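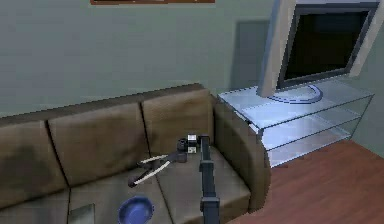

I have wanted a machine to tidy my living room ever since I had a living room, so when Ristbridge put out its Bumari home simulator I cleared my evenings and settled in. You get a simulated arm, a furnished room and a list of chores, and you find out how close we are to the real thing.

Closer than I expected, and still a good way off! My favorite chore was clearing the couch. A blue bowl on a seat cushion sounds like nothing at all, and my arm did learn to lift it by the rim after 1239 tries (I left it running overnight and came down in my slippers to check). Flat things are another matter. Anything thin lying over the crease between two cushions had those two long fingers pinching at air, and I found myself leaning toward the monitor as if that would help.

The room itself is pleasant, with a big brown couch and a TV on a glass stand. I do wish the cushions gave a little more when pressed - mine at home swallow spoons whole - and the manual, bless it, spends seven pages on installing and barely one on the gripper settings.

Would I trust this arm with my own dishes? Not this year. But for anyone curious about household robots it's a lovely way to lose a weekend, and a patient one will get plenty out of it. Four stars from me, and I'll try the Seixas kitchen add-on next.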